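In Praise of the Printed Outline

I have assembled a lot of things in my life, and the instruction sheet has usually been the worst part of the job. You look at a drawing, look at the part in your hand, and look back at the drawing. A board with the outline of each part printed on it at full size does away with that. You put the part on its shape and move on.
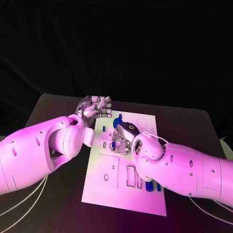 A reader in Ivmont wrote to disagree, saying that outlines make people lazy and that anyone trained on them is lost as soon as the board is taken away. Maybe so for a cabinetmaker. Most of us are sorting parts before lunch and want to know if one is missing.

An empty outline tells you that at once. The Nirko kit I bought last September had 66 parts and a folded list, and I went through the list twice before I found the gap - a short peg, still in the bag. On a printed board I would have seen the bare circle right away.
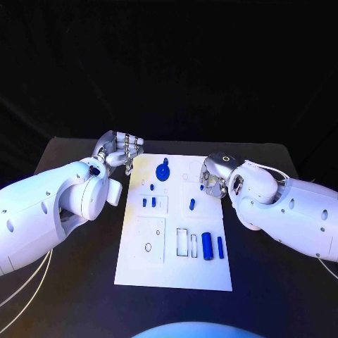
Color matters less than people think. Blue parts on a white board with thin black lines are plain enough, and a stain or two on the surface does no harm. What does matter is that the shapes differ. Two rectangles of nearly the same size will get mixed up, so one should be clearly wider. I would also leave room around the small pieces - fingers need somewhere to go.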